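Posted Sun 9 November
By the author at Stubbs Street

We stopped buying the big jugs in September and went to small plastic bottles, and I said I'd write up how we deal with the empties. The short version is that they all go on the marble-look table first, then get sorted from there.

Caps stay on. The Tretness depot used to want them off, but the sheet they hand out now says leave them, and it saves a lot of time.
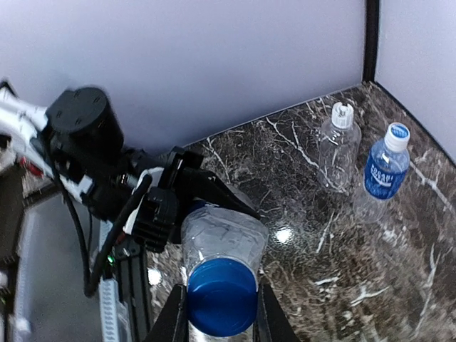
Blue cap, still on.

Labels are the part I go back and forth on. Tretness takes bottles with the label or without. I used to peel every one, and the glue got on everything – my sleeves, the sink, the table. Now I leave them alone. The Drollirex machine outside the grocery store is different. It reads the barcode, so a peeled bottle just comes back out at you.
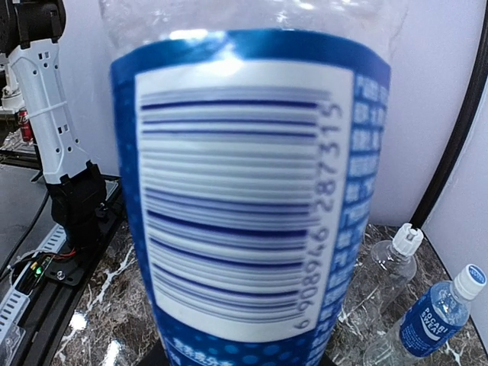
It also doesn't like a bottle that has been crushed flat, so I only squash the ones going to the depot. A bag holds 29 if I don't squash them. I take 2 bags per trip and that fills the trunk along with the groceries.

The table wipes down with a damp cloth. Streaks show on the dark parts, so I go over it again with a dry one. 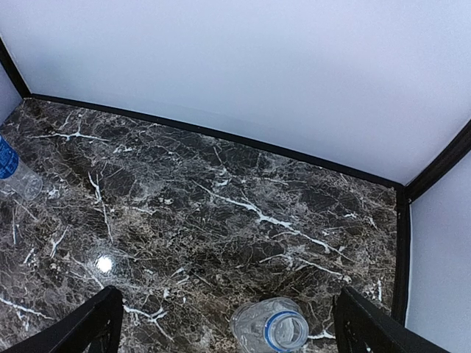 Two bottles on the dark marble top.

Next I want to find a better bag. The Sternar ones split at the handles.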